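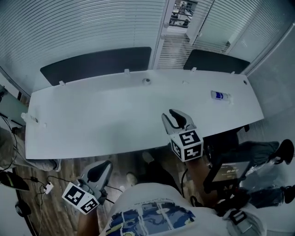 Julent opened its Curkby studio to visitors in April, and I went along for the free lunch and the first public look at the Varma, the handheld console it has been teasing since last spring. Lunch was a wrap. The console was a little more filling.

Aravind Chettiar, who runs the hardware side, started with the price, then declined to give it. He did confirm two storage sizes and a battery rated at 7 hours, "depending on the game," a phrase that has covered for every handheld I have ever owned.

We got 4 demo units between the lot of us, so there was a line. When my turn came I played Gito, a kart racer starring what I think are otters. It ran smoothly until the third lap, when my otter drove through a wall and kept going. A staff member gently took the console from me and said that was an old build. The person behind me got the same old build.

The buttons are good, though. The sticks have a nice firm click, and the thing is light enough to hold up in bed without dropping it on your nose — my only real test for a handheld.

Carol Hulme showed us the testing floor upstairs. The bug list for Gito stood at 624 open items that morning, down from 844 at the start of the year, and she seemed proud of it. I asked if the wall was on there. She checked, and it was on there twice.

Preorders open in the summer, in black or a green that Julent calls "moss." I went home with a moss keyring and a sticker sheet, mostly otters.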